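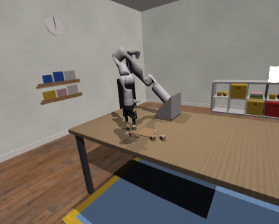
Severin Gasser
Blogger, former reservist, occasional grump

So the Clavincombe barracks story has come around again, and I've had three emails asking what I think, which is three more than I got about my last post. Fine. Let's do it!

For anyone who missed it, the plan is to close the old barracks and move the whole reserve company over to Dremow, where there's a proper range and a newer vehicle shed. The ministry says this will save money. Maybe so. They said the same when they shut the depot at Bindia, and we all know how long the trucks sat there in the rain afterward.

My problem is with the driving. I did my reserve time at Clavincombe, 17 weekends of it, and most of my section lived close enough to bike in. We had a baker, two nurses, a guy who fixed elevators. These people gave up their free time because it was doable. Put an extra hour and a half of road on each end (in February, in the dark) and I think you lose half of them by spring. You can't defend much with a nice empty shed.

Koller's report makes a big deal of the fact that only 16 people turned up to the last recruiting evening. Well, I went to that evening. It was advertised on one sheet of paper at the post office, and the door people were supposed to use was locked until ten past seven. I'd like to see what happens with a real ad and a working door.

And then there's the 3000 a month for heating, which gets quoted everywhere as if it were a scandal. It's a big stone building from before anyone had heard of insulation! Of course it costs money. Has anybody priced what the new place will cost to heat? I looked through the whole report, appendix included, and couldn't find it.

I'm not sentimental about the building itself, by the way. The showers were awful and the kitchen was worse. If they want to knock it down and put up something smaller in the same town, I'll bring my own hammer.

Comments on the plan are open until the end of July. I've sent mine in, a page and a half, and I tried to keep it polite. If you served there, or your kids might, please write one too.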